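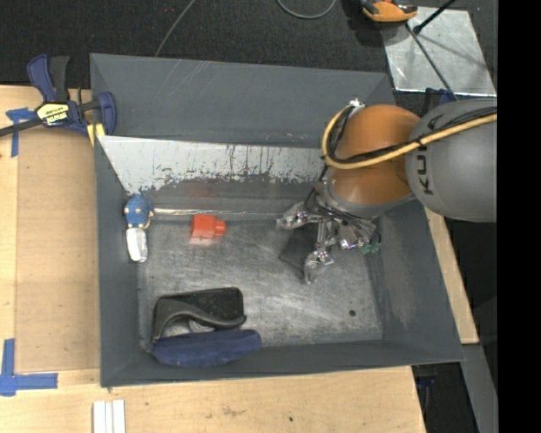
Search this site
Type and press enter
Talks > Speaker notes

Grasp planning when the bin is in the way
Speaker notes, Gandunville workshop, December 10, 2024
Huguette McKinnon

(Start slowly. The room is long and the last row hears badly.)

Good morning. I will talk about the part of the software that decides if a grasp may be tried at all. My colleague Sverre Fagerlund talks after the coffee about the grasp scoring, so if you have a question about the network, please keep it for him.

Slide 1. The task
Clear a metal bin with a KUKA arm and a multi-fingered hand. The objects are of mixed kind: a blocky thing in red-orange, a black case, a navy fabric pouch. We do not have a model of any of them. The planner receives a point cloud and a list of grasp candidates, and it must give back one motion or the answer "no".

Slide 2. Why the walls matter
Most of us test first on a flat table. There the approach is nearly free, and almost every candidate from above can be reached. In a bin with sloping sides it is different. When an object lies close to the wall, the finger on the outer side has very little room. In our first version, which we called Flivo, we generated 100 candidates for each cloud and 70 of them were thrown away by the collision check. This was on the June set. I was surprised how late in the process they were thrown away, after we had already paid for the scoring.

(Wait here. People like to write down the numbers.)

Slide 3. The order of the checks
In the new planner, Bettencourt, we changed the order. First comes a cheap test of the palm against the four walls, with the walls as simple planes. Then the fingers, each one as a chain of capsules. Only then we score. The full mesh check comes at the end, for the best few.
Please note that the hoses and cables on the wrist are part of the robot! We forgot them for a long time. A thick yellow hose that goes around the joint stands out from the joint, and it moves when the wrist turns. We now use one fat capsule over the whole loop. It is ugly and it costs us some good grasps, but I prefer this to a torn connector.

Slide 4. Perception on bare metal
The floor of the bin is brushed metal with scratches and cloudy streaks. The depth camera does not like it. We get holes where the light comes back too strongly, and sometimes a false surface under the floor. What we do:
- fit the floor plane from the good points only, once, when the bin is clamped
- delete every point below the plane
- treat a hole as occupied until a second view says it is free

The last rule makes the planner shy. With it, 34 clouds in the June set ended with "no" and asked for another view. Sverre thinks this is too many. I think it is acceptable — we can discuss it at lunch.

Slide 5. Calibration, a short remark
If the bin moves by a few millimetres, the wall planes are wrong and everything after them is wrong too. A bar clamp on the side and blue tape on the wood are cheap tools, use them. The tape is for the eyes of the operator, the software does not read it.

Slide 6. What is open
Soft objects. For the pouch we still plan as if it was rigid. Also the planner has no idea of pushing, so an object in the corner stays in the corner. Doltura, our simulator, can do contact with walls now, and we want to learn a small push from it before summer.

(If there is time, show the log viewer. Filter on "rejected_by" and open candidate 2. If the projector is bad, skip it.)

Thanks to the people in the lab. The notes and the config files go on the workshop page tonight.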